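Home | News | Events | Programs | Contact

Lullari Opens Winter Clothing Collection at Utmont Center

Last updated: November 1, 2023

Print this page | E-mail this page
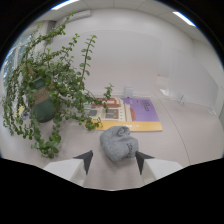

Lullari will collect winter hats, gloves and scarves at its Utmont center through the end of March. The clothing will go to families served by the Adebisi housing program, which asked for help after running short of children's sizes last winter. Last season the drive took in 817 items, of which 504 were hats. Knitted beanies, such as the gray one with a rolled cuff shown with this release, remain the item families request most. All sizes are welcome, from infant to adult.

Items may be new or used. Used clothing should be washed and free of holes. A printed logo is fine. Please tie gloves together in pairs and leave hats unwrapped so that staff can sort them by size. The center cannot take coats, boots or blankets this year, as storage space is limited to one room.

"A lot of people have a good hat at home that no one in the house wears," said Kelechi Igwe, who manages the drive for Lullari. "We would like to have those hats before the first hard freeze."

Donations can be left at the front desk during regular hours. Groups bringing more than four bags should call ahead to arrange a drop-off time. Fumum, a local delivery company, will carry the sorted clothing to Adebisi twice a month at no charge.

Residents who need winter clothing should contact Adebisi directly. Proof of income is not required.

For more information, call the Utmont center and ask for extension 2959.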